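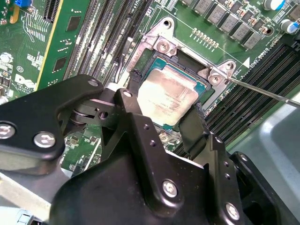 Processor in the socket, old paste still on the lid

Home | Towers | Loose Parts | Shipping | Contact

Print this page | E-mail to a friend

Skarnus Bare Tower (Dell), item 324
$68, pickup in Brerkasbridge or shipped from there

I love selling these! If you've been wanting to put a computer together but the thought of picking out a case, a board and a power supply all at once makes your head spin, start with one of these. It's a used Dell desktop in a black case, with the Dell board still mounted and the power supply still in its bay. You bring the processor, the memory and the drive (or buy those from me too, see Loose Parts).

"Skarnus" is just my name for the bare ones. The complete, ready-to-go machines are called Tang and they have their own page.

Processors get sold separately. If you order one, tell me which tower it's going in and I'll match it up for you. I clean the lids before they ship, so you'll want a little tube of fresh paste, and please go easy on it! I've opened up machines that looked like somebody frosted a cake in there. 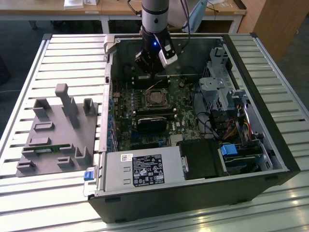

Inside the tower: empty CPU socket, power supply in place

The thing I like best about this style of case is how much room you get once the side panel is off. Lay it on its side and you can get at the socket and the memory slots without wrestling anything. There are blue latches and tabs in there too, so start with those when you're hunting for how a part comes loose. The metal drive cage stays with the tower, and so do the power cables.

When you put your processor in, take your time with the lever and the metal frame over the socket. Line the chip up first and let it sit flat. If it's tilted even a little, lift it out and set it down again. Don't push!

What you get: case and side panel, board, power supply, drive cage, cables. No keyboard, no mouse, no Windows. Expect a scuff or two on the outside, they're used computers after all.

Kuo-hua Chu in Gudville bought a couple from me in June for his shop and came back for more, so ask him if you're ever over that way. For orders of several towers, write to Ming-te Yuen, who does my shipping quotes and is a lot faster with e-mail than I am. Anything over $200 ships free.

Price and stock checked 4/14/24

Print this page | E-mail to a friend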